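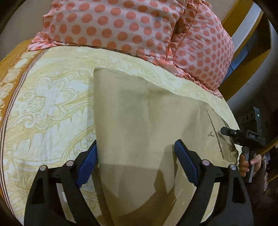
Figure 1. Khaki trousers on a bed with a patterned cover.

Do clothes swaps really cut down on buying? A survey of two student halls
Garba Ajayi

1. Why I chose this topic

Posters for the Trarkside clothes swap say that every item swapped is "one less item bought." I have been to the swap twice and came home both times with things I did not need. I wanted to know if the claim on the poster holds up, or if it is just something that sounds nice on a poster.

2. What other people have said

Most of what I found was written by groups that run swaps. They report how many pieces changed hands and then treat that number as clothing saved from the store. I don't think you can do that. A free shirt and a shirt you would have paid for are different things, and the only way to tell them apart is to ask the person who took it.

3. Method

I put a paper form in the mailboxes at Jeltwood and Tenham, the two halls closest to the swap. It asked what people had bought new since the start of the semester, what they had taken from the swap, and whether they would have bought each swapped item at full price. I sent out 486 forms. I also did nine short interviews, mostly in the Tenham laundry room, where people have time to kill.

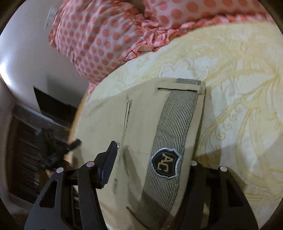 The forms that came back listed 1,550 items, new and swapped together. I had to throw out 23 entries where I couldn't read the handwriting or where the person had written "various."

4. Results

Pants and jackets did best. People who took these from the swap often said they had been planning to buy a pair or a coat anyway. Tops did badly. Most were picked up because they were there – one person at Jeltwood told me she takes "a bag's worth" each time and brings half of it back at the next swap. That half gets counted again.

Swap users also did not report buying less than everyone else. They may just like clothes more than the rest of us.

5. Problems with my survey

People who care about this subject were probably more likely to fill in the form. Memory is another problem, and so is the word "would." I asked people to guess about a purchase that never happened, and the answers are only as good as the guess. My advisor suggested using Van Acker's receipt diary instead, but I started in March and there wasn't time.

6. What I would change

The swap should stop counting returned items twice, and the poster should say "some." I would also like to see the count done by someone outside the swap group. The form I used is in Appendix A.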